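Subject: Re: [hands-list] wrist cam vs head cam for bed work
Date: 2024-10-28

On the Clandcombe list someone wrote:
> We're about to order wrist cameras for both arms and I'm not
> convinced. Our head camera sees the whole bed already. Is the
> wrist view good for anything once the fingers close? Also are
> five-fingered hands worth the trouble over the Lerex two-jaw
> for sheets and covers?

Quick answer as I'm between runs, sorry for the shorthand.

Get the wrist cams. Head view is fine for the approach, bad at the last 5 cm. You get arm and cuff in the way, and white on white fabric gives you next to no depth. Wrist view has its own problem, the thumb eats a lot of it. Tilt matters more than resolution imo. We lost most of March to teh mount angle.

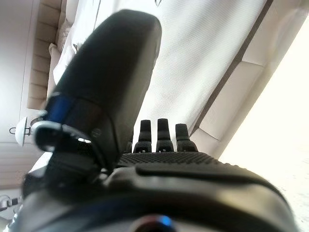
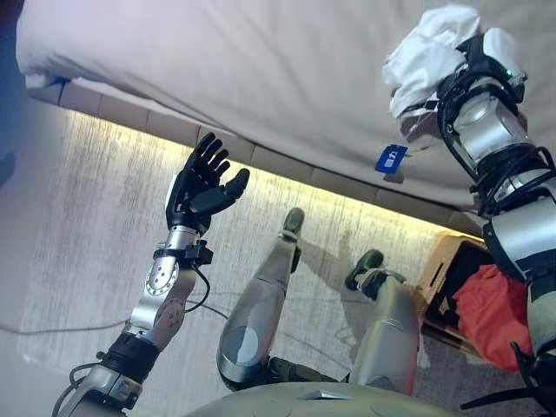
Wrist first, then head, same bedroom setup.

On hands: the Lerex jaw is quicker to close and easier to fix. Drops thin cloth though. Over 30 pulls on a duvet corner the jaw let go 5 times, five-finger hand far less, but I changed the grip force halfway so dont quote me. Bikden controller on both arms, stock firmware. Cable loops at the wrist want checking every morning, one snag and you recalibrate.

Someone off-list also asked this, so pasting it in:

Can one controller run two different hands at once?

Ours does, as long as each hand gets its own config file and its own force limit. Load them before you enable the arms. Swapping live locked up the Delacroix arm and I had to power cycle.

Logs for 86 runs are on the share, the rest when I've cleaned them up. File names are a mess

- sent from the bench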